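Flosik: A Workshop Arm That Fetches and Holds
Project report, Forsberg workshop, Stestville
2021-03-23

We wanted an arm that could hold a part while you work on it with both hands. The two of us built Flosik on a shared bench over 11 weeks, and we loved nearly every evening of it!

Simulation first

Before we let the real arm near anything, we ran the whole job in simulation. We gave it a wood surface, a flat black part and a black rod standing up from it, then viewed everything from behind the gripper. The fingers open wide and the rod has to sit between them before they close. Getting that centered took us 3 tries at the approach path – the first two came in too far left. 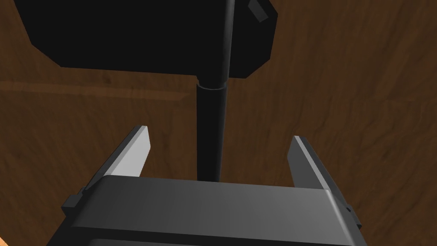

Running the trials

We logged 192 simulated grasps, changing the start position each time. Most misses came from closing too early, so we added a short pause before the fingers move. That one change helped more than all our gain tuning.

Still to do

The Kimcombe motor board runs warm and needs a fan. We also want softer finger pads before the open house in June.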